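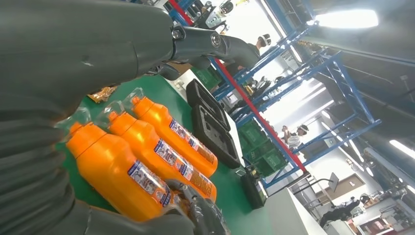 Do you need a hand with fingers to pick up a bottle, or will a plain two-jaw gripper do?

A plain gripper will do for one bottle standing up by itself, and fingers start to earn their price when bottles lie on their sides, close together.

I've gone back and forth on this since March, when Ese Lawal talked me into trying the Tumel hand next to our old Bako gripper (which I love, and which has put up with a lot from me). The Bako has 2 flat jaws and opens 70 mm, and for boxes I still wouldn't trade it for anything. Bottles on their sides are another story! It wants to come straight down with a jaw on either side, and when the next bottle is lying right there it has no place to put the second jaw, so it nudges the whole row along the table while I stand there muttering.

The Tumel can curl around the near one from the open side. I ran 40 picks with each, same orange bottles, same green table, and the fingers were clearly kinder to the neighbors. They were also slower, and I spent most of a Saturday fiddling with the grip force in the Loruvix controller, where the default setting squeezes much harder than I like on thin plastic.

The wrist camera view is my other gripe. The hand and arm take up so much of the left side of the picture that I lose part of the table around the thing I'm grabbing. Fatima Oyewole thinks tilting the mount a little would help, and she's usually right, so I'll try her bracket next and then run the crinkly packets too.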